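Priltex Plug-In Circuit Tracer, Model 454

I put off buying a circuit tracer for years. My panel in the basement was labeled by whoever owned the place before me, and half the labels say things like "back" or "lights 2." So every time I wanted to swap an outlet I'd plug in a radio, turn it way up and run downstairs flipping breakers until it went quiet (great exercise, terrible system).

Then I started stocking the Priltex at Lolport, and I took one home before I'd even priced the rest.

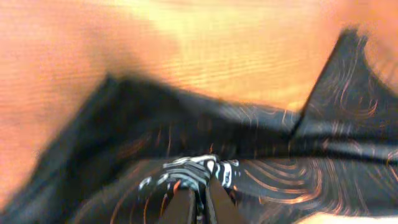

You get two pieces, a transmitter that plugs into the outlet and a handheld receiver. Plug in the first one, go to the panel, and sweep the receiver down the breakers. Do it twice! The first pass sets the sensitivity and the second pass finds the breaker. I skipped that part of the leaflet and spent a whole evening convinced mine was broken.

It's made for 120-volt household circuits only, so please don't try it on your dryer. And once you've switched a breaker off, check the outlet with a proper voltage tester before you put a screwdriver anywhere near it.
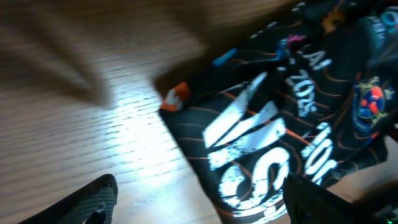
The receiver takes a 9-volt battery, not included, sorry. There's a light socket adapter in the box, plus a sheet of 200 stick-on panel labels, and I've still got most of mine left. I like it better than the Trurkura we used to carry, mostly for the louder beep. The Lungu is cheaper and fine for a small apartment panel, but it gets confused when breakers are packed close together. 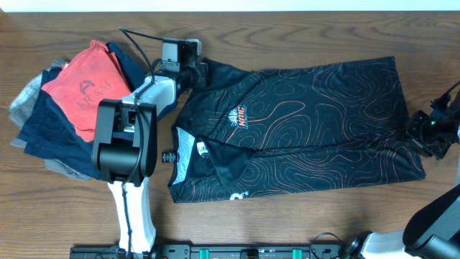 Warranty is 5 years from the day you buy it, so hang on to the receipt. We ship from the Lolport store, and you're welcome to come in and try the floor model on our demo panel first. The hard carrying case is sold separately and should be back in stock in September.

Page updated May 28, 2022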